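Ticket 42, laundry corner, Mudgway building
Opened 20 October 2021. Status: open, like the door was.

1. Complaint: dryer 1 stops after 10 minutes, towels still damp. Swung the door wide and poked at the latch on the left. No lint, no lost sock.

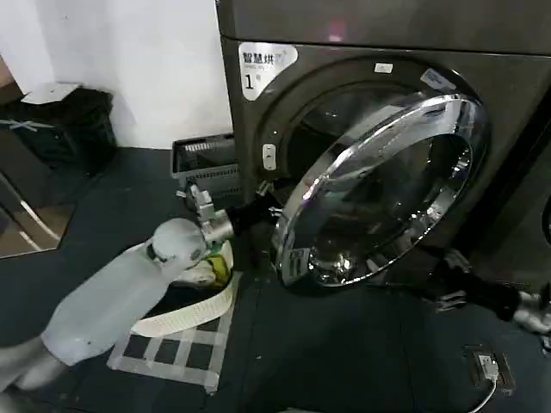 2. Shut it and ran the Porkico test cycle.

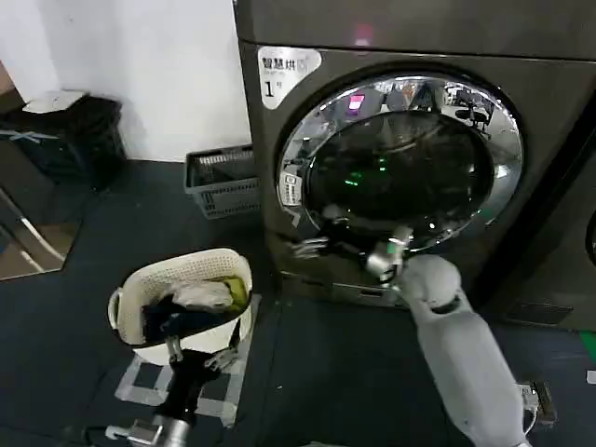
Towels are the usual suspects. Titgate sends them down 18 at a time, and the drum objects. Cut the load to 4 and watched the green lights on or behind the glass instead of doing my job. It ran to the end.

3. Checked the washer too, in case it was skimping on the spin. The panel by the big round door offered no confession. Cans on the shelf beyond, also no comment.
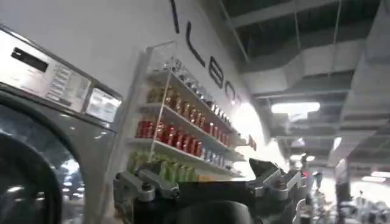

Cesau replied that four towels a load means drying until March, and could the ticket stay open.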